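Notes on coiling and storing long extension leads, updated October.

Most leads fail near the plug, and the usual cause is bad coiling. Wrapping a lead around your elbow puts a twist in the copper at every turn, and after a season or two the outer sheath starts to corkscrew.

## What you need

- The lead, unplugged at both ends
- A rag and mild soapy water
- Two hook-and-loop ties

## Over-under coiling

1. Lay the lead out straight on the driveway and wipe it down.
2. Hold the plug end in your left hand, palm up.
3. Make the first loop normally, almost 400 mm across.
4. For the second, turn your right wrist so the lead passes under itself.
5. Alternate to the end, then tie the coil in two places.

If the lead fights you, it has old twist in it. Hang it over a fence on a warm afternoon and try again. A 14 m lead is a good length to learn on.

## Bend radius
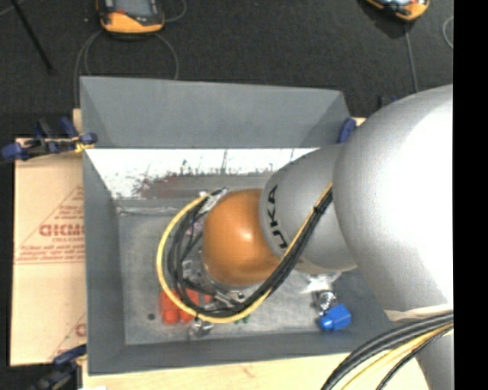 Bend radius matters more than neatness. A lead folded hard over a nail will crack there long before the rest wears out – use a wide bracket or a length of plastic pipe instead. The black and yellow cables on the KUKA arm are run in a big open loop, and that is the sort of curve to copy wherever a lead comes off its hook.

Check the sheath for nicks before you hang it up. Any cut showing coloured insulation means the lead goes to an electrician or in the bin; don't tape it.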